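Swapping jaws on the Turnlow

I've had the Turnlow hand-held gripper for most of a season now, and last week the Osero pads finally turned up, so I got to do the comparison I'd been itching to do. Same job for both sets: bedding and clothes on a made-up bed, soft stuff with lots of folds. Hard plastic jaws are fine on boxes and mugs, but fabric is where you find out what a gripper is like to live with!

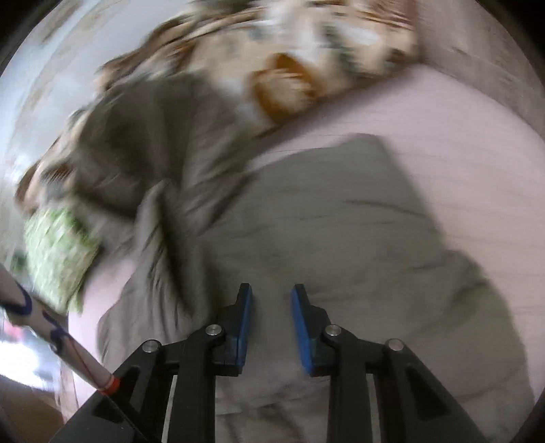

Gellmont, 5th July

The blue pads won me over quickly. They sit on the inner faces of the two fingers and they're bright enough that I can always tell where the jaws are against a grey blanket, even when I'm swinging the thing about. With the bare jaws I kept pinching too shallow and having to go back for a second bite. With the pads I can come in at a lazy angle and still get hold of a ridge of cloth (thin sheets are fussier, more on that another time).

I logged 300 grasps with the bare jaws and 800 with the pads, which isn't a fair split, I know, but I was enjoying myself. The Jiang controller kept up with all of it. My one grumble is the menu for setting the closing force, which hides two levels down and forgets where you were.

Then on to the coat, which I'd been saving. Quilting, a big hood, a long zip, drawstrings with metal tips: plenty to grab and plenty to snag on.
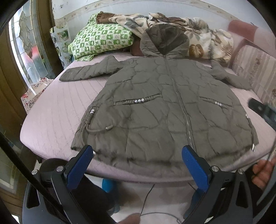

Coat laid out on the bed, blue-padded fingers down by the hem.

I like starting at the hem and leaving the hood till last. The puckered seams give the pads something to bite on, and the beaded pocket trims are a good test of how gently you can close. Next I want to try the softer Osero pads on the same coat, with the force turned right down.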